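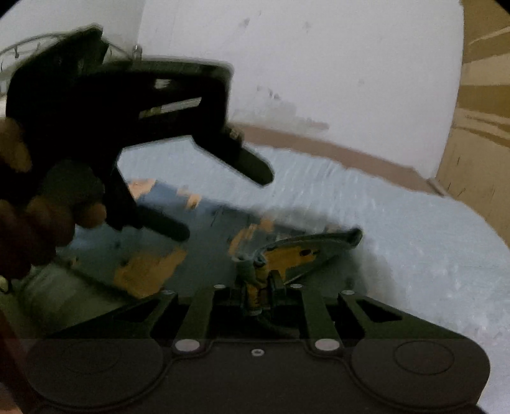 Figure 1. The two hand-held grippers during a demonstration on the bed.

Teaching a Two-Gripper System to Fold Small Clothes from Human Demonstrations

Student project report, spring term
Author: Gitau Kombo
Project place: Dridby

1. Background and aim

In the course we could choose between writing the movements of a robot by program and teaching them by demonstration. I chose demonstration. The chosen task was folding of small clothes on a soft surface. The laboratory group before mine, called Mulent, had worked with towels on a hard table, and their report ends with the remark that the results would probably not carry over to a mattress. My aim was to find out how true this remark is, and what a person must do differently when he shows the task.

The work was divided in three parts: collecting demonstrations in a normal bedroom, cleaning the recordings, and training a small policy which was tested on the arm pair in the Vurholm room of the department. The report is mostly about the first part, which took the longest time.

2. Equipment

Each hand holds one gripper. The person who demonstrates closes and opens the fingers himself, and a camera fixed on the tool records what is in front of it. From the video the software calculates the path of the tool. The opening of the fingers is also read from the video, so the fingers should stay in view for the whole demonstration.

For the cleaning of recordings I used Adeleke, a script collection written by an earlier student. It cuts away the start and the end where the tool is being lifted or put down, and it throws out recordings where the path is lost for more than 13 frames.

3. The task and the place

I wanted a place that was not prepared for robots. The bed stands against a wall with old stains and chipped paint, and I did not cover the wall. Marks of this kind are useful for the path calculation, which needs points that stay still. The sheet is pale and gives few such points, and when one pulls the cloth the sheet ripples move with it. In the first trials the software sometimes believed that the camera was moving when it was only the sheet.

The fabric is blue with orange vehicle shapes and black line drawings. I expected the print to be a help, and for the path it was. For the policy it was more difficult. An edge between orange and blue can look like the edge of the cloth, and in the early training the fingers often closed in the middle of an orange shape where there was nothing to grip.

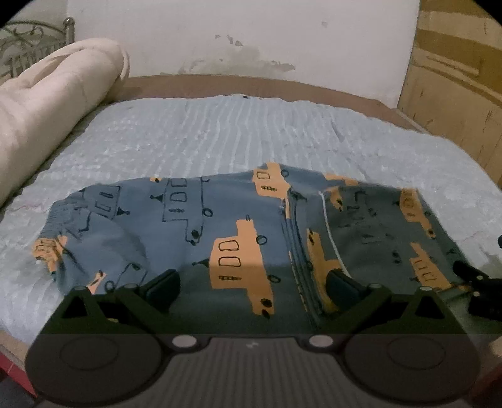
Figure 2. Printed garment lying across the bed, seen from one gripper. A white cord curves over its right section.

The cord deserves a sentence of its own. If a finger takes the cord together with the fabric, the following fold becomes crooked. I made the rule that the cord must be left alone in every demonstration, even if the result looks less tidy.

4. How the demonstrations were made

One demonstration starts with the garment spread and both grippers above it, and ends when both are lifted. I allowed myself at most 50 seconds. At the beginning I worked as I would with my own hands, which is too quick and has many small corrections. These corrections are hard to learn from, so I repeated the first session completely with slower movements and a short stop before each closing of the fingers.

I also learned to approach the edge from low and almost flat. On a hard table the finger can press down and slide under the fabric. On a mattress it presses the fabric and the sheet down together, and then picks up both. Most of my failed demonstrations in the first two sessions were of this type. 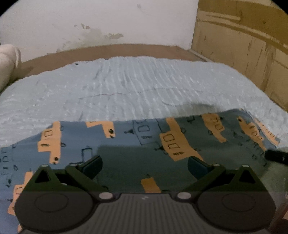 Figure 3. Gripper with open fingers over the printed cloth. A large shadow lies on the central and right parts.

Shadow was a problem that I had not planned for. In the dark part the blue turns to grey-green and the orange becomes dull, while the left side stays brighter. A policy trained only on bright recordings did badly in such parts. I therefore recorded at different times, between nine in the morning and four in the afternoon, and did not delete the dark ones.

5. Results

The training used 2,000 short segments cut from the cleaned recordings. On the arm pair I made 50 test runs with a garment laid out by hand. The first fold succeeded in most runs when the garment was flat, and rarely when a cuff was gathered. The second fold was clearly weaker. In 5 runs the arms took hold of the sheet and I stopped them with the button.

6. Remarks for the next group

Practise slowly before recording anything that should be kept. Check the finger view after each session and not only at the end of the day. I would also use a plain garment beside the printed one, so that the influence of the print can be measured, which I could not do in the time I had. The recordings and the changed Adeleke scripts are in the course folder, together with the list of failed demonstrations and the reason for each of them.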